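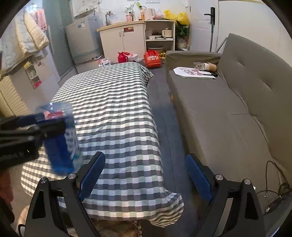

Unit 3: Rules and Good Practice

Handheld grippers in furnished rooms
Notes by Nelu Văduva, handed out Fri 18 October

Read the Plendura site checklist before class. It runs to 97 items and I would keep maybe a third of them. Most were written for a fenced cell with a painted floor. Try applying them to a sitting room with a sofa down one side, a bottle and a paper cup tipped over on the seat, and a cable curling from the sofa onto the floor. "Work zone clear of foreign objects" tells the operator nothing. Which objects are foreign in a home?

What I would keep:

Cables. Route them away from where the operator walks. The checklist says "managed," a word that has never stopped anyone tripping.

Floor edges. A fringed rug next to bare flooring gets written down before the first take. So do bags and flasks on the floor.

Pads. Look at both finger pads and the bracket screws at the start of each session. Flutalia asks for a signature here. A signature is no proof of a look.

Liquids. Treat any bottle as full until you have checked it.

What I doubt: the claim in the Trostdale guideline that a tidied room gives "representative" data. Representative of what? The August revision kept the sentence and still cites no test. Its 240 approved sessions were approved by the people who ran them.

For next time: pick 3 Plendura items, rewrite each so that two people checking the same room would give the same answer, and bring them on paper. Ilie's critique is optional reading, and better than the guideline.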